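Clearing Personal Data from Old Wearables and Small Electronics

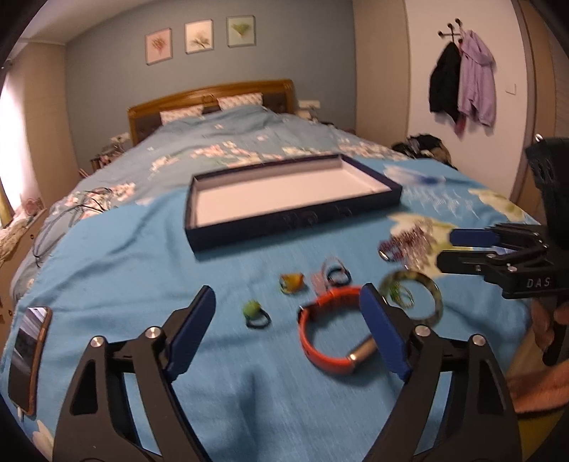 Orange fitness-tracker band on a blue bedspread, with hair ties and a small clip.

Small devices store more than most households expect. A tracker may hold a name, date of birth, sleep times and location history. Clear it before it is sold, donated or recycled.

Before you start

Charge the device to at least half. A reset interrupted by a flat battery can leave records in place. Sync once more if you want to keep the history, then export it from the account page. Check that the export opens on a computer.

Trackers and watches

1. Remove any stored payment cards in the phone app.
2. Unpair the device in the app.
3. Delete the entry from the phone's Bluetooth list.
4. Run the factory reset from the device's own menu. On the Plalico models this takes up to 11 minutes and the display stays blank for most of it.
5. Restart. The setup screen should appear with no name or step count.

A reset does not remove data held on the maker's servers. Close the account separately, or delete the device history under privacy settings.

Memory cards and USB sticks

Quick format removes the index only. Use full format, or overwrite the whole card once with a wiping utility. Tanguy has a single-pass option that is adequate for household use. Overwriting is less dependable on flash memory than on hard disks, so cards that held tax or medical files are better destroyed. Cut through the chip itself, wearing eye protection.

Devices that will not power on

Do not pry out a sealed battery. Tape over exposed contacts and take the unit to an electronics drop-off point that offers destruction. The Wutamia depot accepts items under 7 inches at the front counter; larger items go to the side door.

Records

Write down the model, serial number and date cleared. Keep any destruction receipt with the household papers.

Page 19 of the Flinasari home workshop notes. Revised October 2026.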